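Hand Guiding or Remote Control? Notes on Teaching a Plate Task
Term project report, manipulation lab
2019-03-15

When we signed up for this project, the handout promised that anybody could teach the arm a simple job in an afternoon. I had my doubts about that in January and I still have most of them. The job was to move the gripper to a plate on a table, close on the rim and lift. We taught it in two ways, by holding the arm and pushing it through the motion, and by driving it from across the room with a Folent hand controller. Both sets of recordings went into the same learning software, Brasanis, with the settings left alone.

We kept 888 recordings in the end. Another 114 were thrown out, mostly for reasons that had nothing to do with the arm. Somebody let go of the controller, or the recording ran on after the lift was over. I mention the discards because the reports we read as background rarely do, and I would like to know what theirs looked like.

The wrist camera is the only view the software gets. The person driving by remote was supposed to work from that view too, on a monitor, and this is where my first complaint comes in. The fingers point straight away from you, the table runs off toward the wall, and judging how far you still have to go is mostly guesswork.

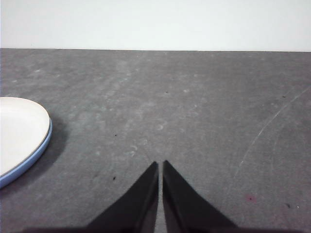 Figure 1. Wrist camera view, fingers nearly closed, plate with light blue rim at left.

With hand guiding you don't have this problem, since you can just look at the table. But then the person is using information that the software never receives. I would stop the arm a finger's width above the rim and feel quite pleased with myself, and the recording would show a plate sliding out of view and a gripper closing on something the camera could barely see. The Kaewmanee manual calls these "natural" demonstrations. They are natural for the person. I am less sure what the software is meant to make of them.

Remote control had the opposite fault. The motions were slow and full of small corrections, and two of us had a habit of going left, stopping, and going left again. Brasanis learned the stopping very well. In one early test the arm paused halfway to the plate every time, in the same place, for no purpose that any of us could name.

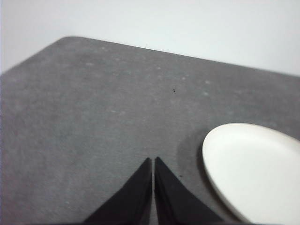 We tried to fix the pauses by cutting them out with a script, and the result looked smoother on the screen. Whether it was better is another matter. Our group picked the cut-off by eye, and a different cut-off gave a different ranking of the two methods - hardly a strong place to argue from. I have left the ranking out of this report for that reason, though my partners would have liked to see it in.

The other thing I would question is our choice of starting positions. We told ourselves they were random. Looking back through the recordings, each of us had favorites, and the plate turned up near the edges of the view far more often for some drivers than for others. A fair comparison would need the positions drawn by a program and marked on the table, with every driver using both methods from every mark. We had the time to do this in the first week and spent it getting the Justex mount to stop wobbling.

My own view, for what it is worth: hand guiding was quicker to learn and more pleasant, and I would still pick remote control for this task, provided the driver is held to the wrist view and given a few days to get used to it. The handout's single afternoon should be taken out. The recordings and the trimming script are in the course folder, with the discarded runs kept in a separate directory.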